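Perguntas frequentes — Bancada de comparação de garras, Sterkport

Atualizado em 2021-02-16

Desde que abrimos a bancada de dois braços recebemos muitas mensagens (adoramos todas, até as que nos deixaram a refazer contas à noite!). Juntámos aqui as perguntas que mais se repetem.

O que é que comparam, ao certo?

Garras de dois fabricantes, a Starkholm e a Shin, e dois controladores. O braço fica igual e a tarefa fica igual, só trocamos uma coisa de cada vez. Parece óbvio, mas na primeira ronda mudámos a garra e o controlador no mesmo dia e depois não sabíamos a quem agradecer a melhoria.

Porquê dois braços e não um?

Porque as tarefas interessantes pedem duas mãos! Passar uma peça de um lado para o outro, segurar um cabo enquanto a outra garra procura o conector, orientar uma peça pequena no ar. Com um braço só, acabávamos sempre a desenhar suportes impressos, e a comparação passava a ser entre suportes.

Que peças usam nos ensaios?

Coisas miúdas e aborrecidas de agarrar: pinos, encaixes metálicos, terminais, cabos. Os cubos de espuma ficaram na gaveta, qualquer garra apanha um cubo de espuma. Um cabo flexível pousado na mesa em arco, esse sim, diz-nos muito sobre o fecho dos dedos e sobre a paciência de quem afina o controlador.

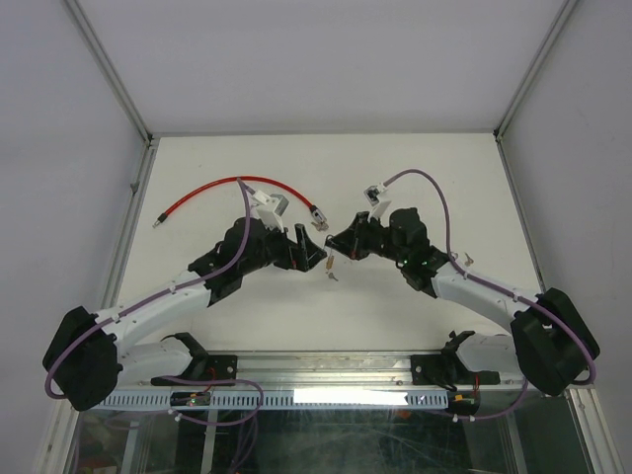 Os dois braços sobre a mesa branca, com o cabo vermelho e peças metálicas pequenas.

Quantas tentativas faz cada garra?

São 100 por tarefa, e neste momento temos 6 tarefas. Contando as rondas de afinação, já vamos em 3622 tentativas registadas. Guardamos também as falhadas, que são as mais divertidas de rever.

Como decidem se uma tentativa conta como boa?

A peça tem de chegar ao destino e ficar lá, sem ajuda de ninguém, em 90 segundos. Se cair e a garra a voltar a apanhar dentro do tempo, vale, mas leva uma nota à parte no registo. Discutimos bastante esta regra e é possível que mude.

Os cabos não atrapalham o movimento?

Atrapalham, e muito, se não lhes dermos folga. Levamos o cabo ao longo do braço e por cima do punho, em arco. Folga a menos puxa o conector, folga a mais prende em tudo. O nosso conselho é levar o punho devagar até aos extremos de cada eixo antes de apertar o que quer que seja.

Posso montar a minha própria garra na vossa bancada?

Pode, e gostávamos mesmo que o fizesse! Precisamos do desenho da flange, do peso com os dedos montados e do protocolo de comunicação. Se a garra só falar com um controlador próprio, avise com antecedência, que esse caso dá mais trabalho.

Já há uma vencedora?

Ainda não. A Starkholm tem-nos agradado nas peças finas e a Shin nos cabos, mas faltam rondas e os dedos gastos baralham os números. Em setembro queremos repetir tudo com dedos novos.

Usam câmara para guiar as garras?

Em parte das rondas. O software de visão é o Grerkismont, escrito por nós, e comparamos sempre com uma ronda às cegas, só com posições gravadas. Nas peças metálicas os reflexos ainda nos dão luta — sugestões de iluminação são muito bem-vindas.

Onde encontro os dados?

Na página de transferências, em CSV, com um ficheiro por tarefa. A descrição das colunas vem no ficheiro leia-me.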